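The Rental Rack

So the suit came back on a Friday, which is the worst day for a suit to come back, with the left knee hanging open like a mailbox. I was alone at the counter. Ettore was out on the water with the beginners, and I had a line of dads who all wanted mediums and were not mediums.

"It was like that when I got it," the girl said.

It wasn't. I'd glued that knee myself, in August, with the last of the good Triner cement, and I remember because I got it in my hair and Fiona Galbraith had to cut a chunk out over the sink. You don't forget a knee like that. But the girl was maybe nineteen and she was shaking so hard her teeth clicked, so I said fine, no charge, go stand by the heater.

She didn't go stand by the heater. She stood there dripping on the wax display and asked if I knew how to sew neoprene.

"Sort of," I said. "Why?"

"My grandfather did it. Phùng Wetsuits? He had the place up at Cirnholm."

Okay, so. When I was 21 I bought a Phùng, used, for 100 dollars, and it was the most money I had ever spent on anything that didn't have wheels. Blind stitched, fat collar, a little yellow wave on the chest. I wore it until it was more patch than suit (my mother called it the inner tube) and then I wore it one more winter out of spite. I told her all this, way too fast, with a dad waving a credit card at me the entire time.

"Do you still have it?" she said.

I did! It was in the back, under the Clendar booties that never sold. I had to move 2 boards and a box fan to get to it, and the rubber had gone stiff and sort of sticky at the folds, and it smelled like a basement with a dog in it. She took it from me and went straight to the inside of the collar. Peeled it back with her thumb. There was a name in there in ballpoint, which I'd always figured was the guy who owned it before me. Đức Châu.

"He signed the ones he was happy with," she said.

The dad said excuse me, he'd been waiting 30 minutes. He had not. I gave him a large and told him it was a medium.

Her name was Ngân Ninh, and she wanted to know what I'd take for the suit. I opened my mouth to say nothing, take it, go. Then I looked at that ugly collar and my hand was still on the sleeve, and hers was on the other one.

"Show me the stitch first," I said, and I flipped the sign on the door.

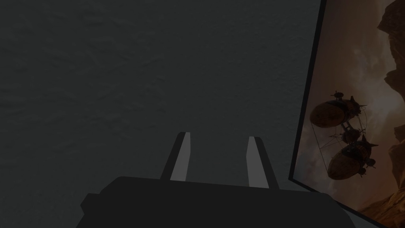

Short Fiction

More stories from the shop counter go up whenever it's too flat to surf. The next one is Hiếu Nông and the borrowed longboard, if I ever get the middle part to work.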